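How do I get an oil ring out of a marble countertop?

Stella Mfinanga
Sep 20, 2019

Hi all, hoping somebody here has dealt with this. We moved into our place in February and the kitchen came with brown marble counters, which I love, except I left a bottle of olive oil standing by the stove for a week and now there's a dark ring that won't budge. I've tried dish soap and warm water, then more dish soap, then a lot of rubbing while muttering. The ring looks exactly the same.

My sister swears by vinegar for everything but I have a bad feeling about vinegar on stone. The store near me carries a stone cleaner called Rakena and I don't want to spend the money if it's only going to make the counter shiny around the stain. Do I need a pro for this? The one quote I got came with a minimum charge of 74 dollars just to show up and look.

2 replies

gronbridge_mike

Your bad feeling is right, keep the vinegar far away from it! Lemon too. Acid eats into marble and leaves dull spots that are a much bigger pain than an oil ring (ask me about my bathroom sometime).

Oil soaks in, so wiping the top does nothing. You want a poultice. Mix baking soda with a little water until it's like peanut butter, spread it on thick, going a bit past the edge of the ring, and tape plastic wrap over the whole thing. Leave it a day. Then take the plastic off and let the paste dry out all the way before you scrape it up with something plastic – an old gift card works fine.

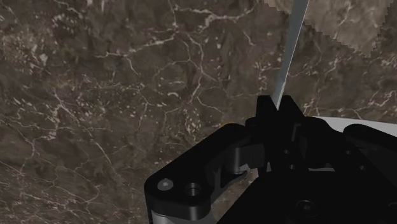
Mine took three rounds before I stopped noticing the spot, and I almost gave up after the first one. If the paste comes up and the ring is a little lighter, keep going. If you get no change at all after four or so, I'd call someone. Try it in a corner first, behind the toaster or wherever, in case your stone does something weird.

Once it's clean, drip some water on the counter and wait ten minutes. If it leaves a dark patch the sealer is probably worn out, and you'll be back here with a coffee ring next. Let the counter dry for a good day before you seal it, and follow the time on the can for wiping off the extra. I left mine on through a whole ball game and had to buff out the haze – not a fun evening.

dpk1291

just put a tray under the oil bottle. we have one from Hotden and the drips stay on that. never used Rakena so can't help there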